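Speaker notes, Lorkholm meetup, 10/03/2025
Talk: the planner said yes and the grip said no
Speaker: Natnael Gidey (slides with Triin Lūse)

Start straight in, no bio. They've got the programme.

Opening: who here has had a grasp score of nearly one and then watched the thing miss? Wait for hands. Don't fill the silence.

Slide: the stack
Three boxes, keep it quick. Perception gives masks and depth. Laur proposes grasps and ranks them. Control closes the fingers and reports back width and motor current. Say it slowly: each box trusts the one before it. That's the whole talk really.

Slide: what goes wrong with thin shiny stuff
Depth drops out on clear film. Holes get filled in by the smoother, so Laur sees a nice flat surface that isn't there. Top ranked grasp lands in the hole. Second ranked grasp usually better!! Līga spotted this in the logs, give her the credit by name.
Printed parts fine. Clear parts bad. Same bag, two different objects as far as the mask is concerned.

Slide: the hole-filling switch
We turned it off. Planner got slower and fussier, more "no grasp found". Good. Want it to say no. Before the switch it never said no.
If asked about speed: replanning takes 2 seconds worst case on the Kikow box, we can live with it. Don't get drawn into GPU chat.

Slide: closing the fingers
Old rule was stop at a set width. Silly for a bag, a bag has no width. New rule watches the current rise and the slope, holds when both settle. Jucélia wrote this in an afternoon and then spent weeks on the thresholds. Pause for laugh, may not come.
The test: 100 grasps on soft packaging, 27 flagged "unsure" by the new rule. Old rule flagged none of them. Stress that unsure is not the same as failed, somebody always mixes these up.
Don't put up the current plots, the axis labels are still wrong (Drahomíra has the fixed ones, chase her befor lunch).

Slide: timing
Frames and finger width come in on separate clocks. Drift is small but when the view is moving fast, small is enough to put the mask beside the bag. We now stamp both at the driver and throw away pairs that don't match. Should of done it first. Show the one line in the config, move on.

Slide: full bleed picture, no title

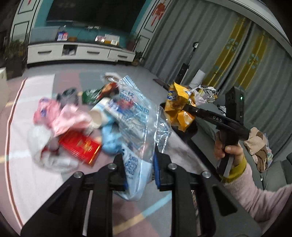 Skeltia notes, p. 2

Let them look for a bit. Bread bag between the fingers. Ask where they'd draw the edge of it. Right side is clear and shiny, white reflections all along the folds, so that's where depth gives up. Lettering and QR code are the easy bit for the mask.
Then point at the wrappers behind, blurred. Reds, pinks, dark green, one half hidden by the bread bag. Segmenter likes to join neighbours up when they smear like that. This is why the mask gets a confidence per pixel now and Laur reads it, didn't before.
Second gripper on the right, on the yellow wrapper. Point for the planner people: two tools in view, so "the gripper" in your code needs an id. We hard coded it. Cost us a week in March last year.

Slide: what we'd change
Pass doubt along. If perception isn't sure, planner should know, and control should close more gently. Currently only the first half works. Triin has a branch for the rest, not merged, don't promise a date.

Slide: links
Config, the replay tool, threshold script. Replay tool needs the newer log format, old logs crash it with no message. Sorry.

Questions. If it's quiet, ask Līga about the log viewer.
Water. Clicker back to the desk.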